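Software update: Keretti 15 and what changes for handheld recordings

The May release of Keretti, our tool for turning handheld gripper recordings into training data, is now on the shared server. Most of the work went into marker tracking and time alignment. Anyone who records with the paired grippers should update before starting a new batch, since files from the two versions can't be mixed in one export.

The old tracker treated every video frame as a fresh problem. It found the square codes on each cube, solved for the pose and moved on. That worked well when two faces of a cube were in view and badly when there was only one. A single square seen nearly head-on has two poses that fit it almost equally well, and the solver would flip between them. In the exported path this showed up as a wrist that snapped back and forth by several degrees while the hand was barely moving.

Version 15 keeps both candidate poses alive for up to 100 frames and picks the one that agrees with the motion before and after. Nghĩa Cao wrote the new smoother and tested it on 2,000 clips from the Ninh set, which were recorded in ordinary offices with plenty of clutter. The flips are gone from all but a handful of those clips. The ones that remain are mostly long stretches where a forearm covers the lower code and the upper one is tilted far away from the head camera.

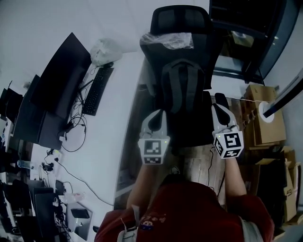
Time alignment is the other big change. The head camera and the grippers keep separate clocks, and they drift apart over a long session. Keretti used to correct this once, at the start of the file. It now fits the offset again every 1,000 frames and writes the result to the log. If two neighboring offsets disagree by more than one frame, the clip is marked yellow in the review list. A yellow clip can still be exported, but please look at the finger opening against the video first.

The planner side has a smaller update. Festevero, which replays recorded paths on the arm in simulation, now reads the confidence value that Keretti stores with each pose. Where confidence is low it widens the allowed error and lets the planner find its own way between the good points. Before this it followed every bad point faithfully and then reported a joint speed fault.

Some things have not changed. Cube calibration files from version 14 still load. The left and right marker numbers are still set by hand in the session file, and swapping them is still the most common mistake we see - the paths come out crossed and the error message does not say why. A clearer message is planned.

Old recordings do not need to be redone. Run the reprocess command on the raw folder and leave it overnight. Nustton users should wait for the next package, as the current one ships with an older camera library that the new tracker will not build against. Bug reports go in the usual tracker, with the log attached.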